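Norkberg Basket Carry: README

Hi, and thanks for downloading! I'm Flurina Fankhauser, and I put this set together with Eun-ji Ok over one long winter and a fairly frantic May. It's 1,054 episodes of a humanoid carrying a basket by the handle in a furnished bedroom, plus the labels and splits we used for the Stirkix results. If you only want the splits, skip down to Files.

What we were after

Carrying something that swings is a pain. Most of our older policies treated whatever was in the gripper as bolted on, so the robot would stop at the shelf, the load would keep going, and you'd get a lovely clonk. Stirkix adds a small recurrent head that guesses the swing from arm joint torques alone (no extra camera, no tag on the load) and nudges the wrist to calm it down before the next step. We wanted data where the load is light, the handle is floppy and the robot has to come to a stop right in front of furniture.
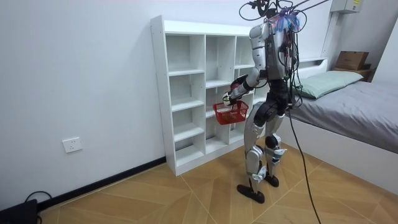 Basket episode at the shelf, empty-load condition, side camera.

Every episode is teleoperated, with the overhead tether on the whole time. An episode starts with the basket already in hand and finishes when the operator presses the stop pedal. We kept the flubs! Anything where the basket touched the shelf is labelled "contact" and left in, and we'd really rather you trained with those than filtered them out (we tried both, see Results).

There are two load conditions, empty and light. For the light ones we put a small object in the bottom of the basket, and it slides around a bit when the robot shifts its weight, so the swing isn't a tidy pendulum any more.
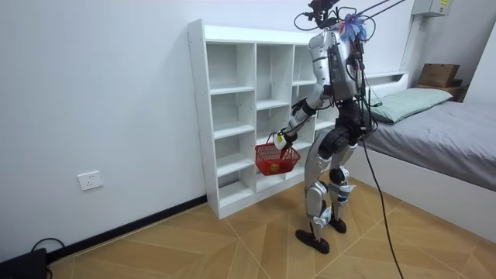

The light condition is also where the old controller fell over, in the figurative sense mostly. Eun-ji wrote the labelling tool for it and checked every contact label by hand, so if you find a wrong one she'd like to hear from you, and so would I.

Files

episodes/ has one folder per episode: joint positions, joint torques, side camera video, pedal events
labels.csv has load condition, contact flag and operator code
splits/ has train, val and test, split by session so neighbouring episodes don't leak
auer/ is the baseline controller config

Joint data is logged at 100 Hz. Video is slower and has its own timestamps, so please use the sync script and don't just line up the first samples. I did that for a whole Sunday and got beautiful nonsense.

Results

We trained with 10 seeds. Stirkix had a lower contact rate than the Auer baseline on both load conditions in 7 of them. In the other three it won on empty and lost on light, and I don't have a good explanation yet. Dropping the contact episodes from training made the light condition worse every time.

Known problems

Only one room and one style of basket, so don't expect much on stairs or with a shopping bag. The torque offset on the left wrist drifts in the longer sessions. Plendton, our second site, isn't in this release; their logs use a different joint order and I'm still converting them.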